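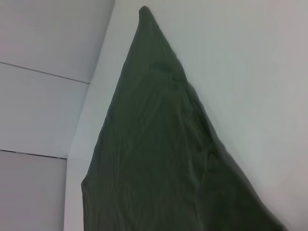 Gastuvville Gripper Bench is a small test laboratory that compares grippers, robot arms, wrist cameras and controllers for firms that have to handle soft goods. We do not make or sell hardware. Most of our work is on textiles, where the result depends on small differences in finger width, closing force and approach angle. Plain cloth in one dark colour, such as the olive green used here, gives a camera very little surface detail to work from, and creases often carry more usable information than the outline. We test with garments of this kind for that reason.

What we test

The laboratory accepts parallel-jaw grippers, suction and needle grippers, and soft fingers supplied by the client. Each is mounted on an arm from our own stock unless the client asks for a particular pairing. Cameras are assessed at two positions, on the wrist and at head height, and both streams are recorded against the same clock. Controllers are compared on response time, on how steadily they hold a low closing force, and on what they do when a finger meets the table before it meets the cloth.

A standard comparison runs to 40 attempts per garment and per gripper. The largest series completed so far, for the Bredolstead project, came to 2,016 attempts and was finished in December. It covered sleeve folding, hem pick-up and flattening. Sleeve folding remains the most demanding of these, as the fingers must take a single layer near the cuff and release it over the body without dragging the layer beneath.

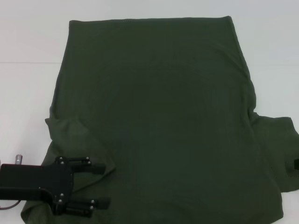
Oei wrote to us after reading the Bredolstead report that finger width had been given too much weight, and that the angle of the wrist at the moment of closing would explain more of the failed picks. We have since split the two in our results tables. Wrist angle is now logged at first contact and again at full closure, and clients receive both values. The objection also led us to report double-layer picks separately from missed picks, which had previously been counted together.

How a comparison is run

1. Fixing the set-up. The gripper is weighed with its bracket and cable, the tool centre point is measured, and the payload figures are entered in the controller. Cable routing is checked through the full range of wrist rotation.

2. Setting the start state. Garments are started either flat or gathered. For gathered starts the cloth is left in a heap with raised folds, and the program has to choose its own grasp point from the camera view.

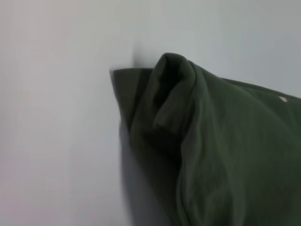
3. Running the attempts. The order of grippers is shuffled within each garment so that wear in the cloth does not count against whichever gripper goes last. Operators may stop an attempt but may not correct it.

4. Scoring. Every attempt is marked from the recordings by two people working separately. Disagreements are settled by a third viewing and are listed in the appendix of the report.

5. Reporting. The client receives the tables, the recordings and the controller logs. We do not publish rankings of named products.

Equipment and working area

Tests are carried out on a flat white table with a white backdrop. The pale surface keeps the edge of a dark garment easy to separate in software and makes lighting faults simple to trace. Light garments need a different arrangement, which is quoted separately.

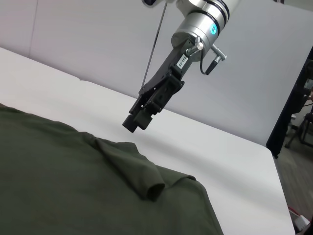 Lighting is diffuse and is kept at the same level for a whole series. Exposure and white balance are locked on every camera before the first attempt and are not altered until the last. If a camera has to be changed part way through, the affected garment is run again from the start.

Partners and enquiries

The laboratory shares its test garments and scoring sheets with a second site at Nirkport, so that a series started at one can be repeated at the other. Agreement between the sites is checked on a reduced set before any joint report is issued.

Enquiries should state the gripper type, its mass, the supply it needs and the garments to be handled. Drawings of the mounting flange are helpful at this stage. Hardware should be sent only after a test slot has been confirmed in writing.

Page last revised 28 January 2024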